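Gripper trials: where we are after the first two rounds

The hand-held gripper comparison at the Nenarley workshop has finished its second round. Members have been asking what we tried and what we plan to buy, so this item covers both, along with the one setting that caused most of the trouble.

We compared two sets of fingers on the same hand-held body. The first set is the stiff Rasar finger with a flat rubber face. The second is a soft ribbed finger printed in flexible filament, with a textured pad stuck to the inside face. Both were used with the same fisheye camera and the same trigger. The only other change between rounds was the recording controller. Round one used the old Skurnex unit and round two used the Lü board that came in January.

Each finger set was used for 80 picks per round. The items were small and mixed: boxes, soft toys, a few plastic parts and a roll of tape. A pick counted if the item was lifted clear of the table and set down on a mark without slipping.

In round one the stiff fingers made 61 good picks out of 80. Most of the misses were on soft toys, which rolled out from between the flat faces when the person holding the tool closed it too quickly. The ribbed fingers did better on those and a little worse on flat boxes, where the tips bent before they had a proper hold. Closing lower on the box fixed most of that. Users said the ribbed set was easier to learn on. It does wear faster. One pad had begun to peel at the tip by the end of round one and was glued back down.

The controllers were harder to compare. The Skurnex unit dropped 13 recordings in round one, all of them long ones. The Lü board dropped none in round two, but it takes longer to start and has to be restarted if the camera cable is pulled out. We would still choose the Lü board. A lost recording means doing the work over, and a slow start only costs a minute.

Tracking was the weak point at first. The camera position is worked out from what the wide lens sees, and a bare white wall gives it very little to go on. We hung black cloth around the table on three sides and put large colored letters on the back panel. We also kept the ceiling lights on for every session. Tracking was steadier in round two, although we changed the controller at the same time and can't say how much of the gain belongs to each.

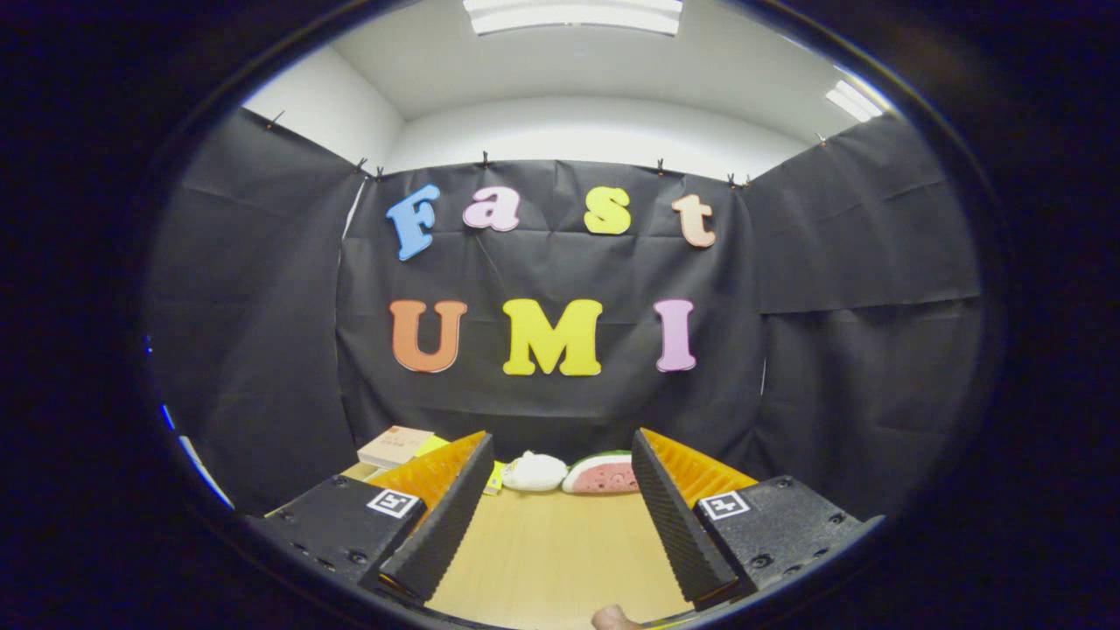 Ribbed fingers open over the test table, with the soft toys at the back.

The square markers on the finger housings are used to read how far the gripper is open. Please don't wipe them with solvent. Use a dry cloth, and check that both are flat before you record.

Round three will use the ribbed fingers and the Lü board only, with a target of 2,000 recorded picks. Bookings are open on the workshop sheet. Sessions are one hour, and two people per session works best, one holding the tool and one resetting the table. Spare pads are in the drawer under the bench. If you use the last pair, write it on the sheet.

Contact the newsletter desk | © 2018 Nenarley Workshop | Back to top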